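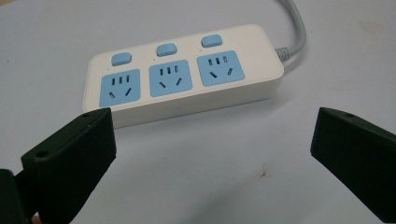 Mikoro finger comparison set

Maintainer: Duyên Trịnh
Hardware notes: Lautaro Riquelme
Last revised: 25 November 2021

Summary

Recordings from a hand-held parallel gripper, made to compare two finger designs before either is mounted on the Gallance arm. Finger A is the straight block. Finger B has the same body with a softer pad. The camera sits on the tool in both cases, with the same lens and exposure settings.

The set holds 397 episodes in 6 task groups. Episodes are short – most end as soon as the jaws reopen.

Layout

episodes/ one folder per episode, video plus jaw width log
calib/ camera intrinsics and the jaw zero offset
meta.csv task group, finger type, operator, outcome

Jaw width is logged in millimeters between the inner faces. Zero the tool with the jaws fully closed before you trust any width value.

Background clips

Each session has clips with the jaws open over bare tabletop. Use them to mask the fingers and to check the camera mount for drift.
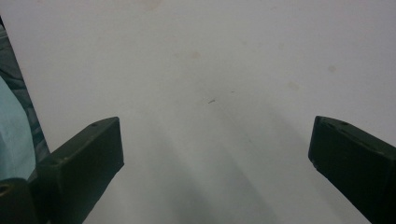 Open jaws over the bare surface, with operator clothing at the left edge.

The finger mask in calib/ was drawn by hand on one clip. It fits finger A well. For finger B, grow it by 4 pixels or redraw it.

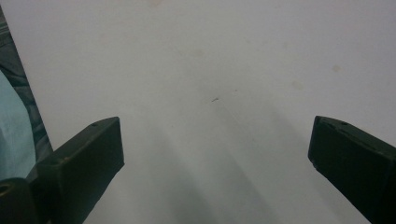
Marks on the table are useful for alignment, but don't treat them as fixed between sessions. The panel was turned at least once in August.

Known issues

Width log drops samples when the jaws move fast. Gaps are left blank, not interpolated.
Outcome labels for the cable group were entered by two people (Diệp Quan and Lautaro) and do not always agree on partial grasps.
Auto white balance was left on in the first session.

Contact

Send corrections to Duyên with the episode folder name.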